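I first met Hiếu Thân over a box of secondhand jigsaw puzzles at the Grerstead market. We both wanted the same 3,000-piece harbour scene, and he let me have it, so I owed him a coffee and, as you'll see, a few column inches.

Hiếu runs the puzzle library in Ongart, out of the front room of what used to be a shoe repair shop. He has 900 puzzles on the shelves and lends them for seven weeks at a time. "People ask for longer and I always say yes," he told me. "It's a puzzle, mate, not a mortgage."

I asked how he knows if they come back complete. He laughed at me for quite a while. "I don't! You find out when the next person rings up cranky."
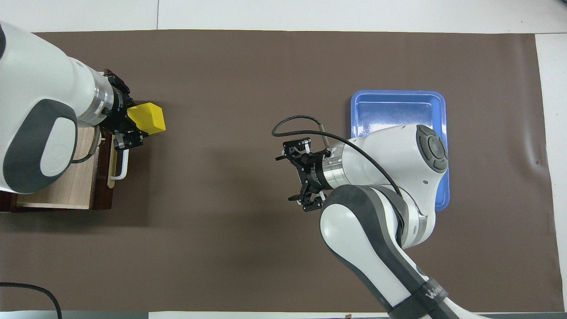 Storage is the thing I really wanted to ask about, as my own puzzles live in a sad pile of split cardboard. Hiếu is dead against cardboard. He likes a proper wooden box, something like the one at the left in the photo with the light top and the darker reddish-brown edges, and he'll happily put a brown mat down on a white table too – your eyes get less tired against a dull colour, he reckons. Pieces get sorted by shape first and colour second. I've always done it the other way round and I'm not changing now.

His favourite is a 35-year-old Foleo puzzle of a grey sky. Just sky! "My neighbour Garnet Bergeron did it over one December and wouldn't speak to me till February," he said. He's got it set aside for me, and I've said I'll pick it up after work.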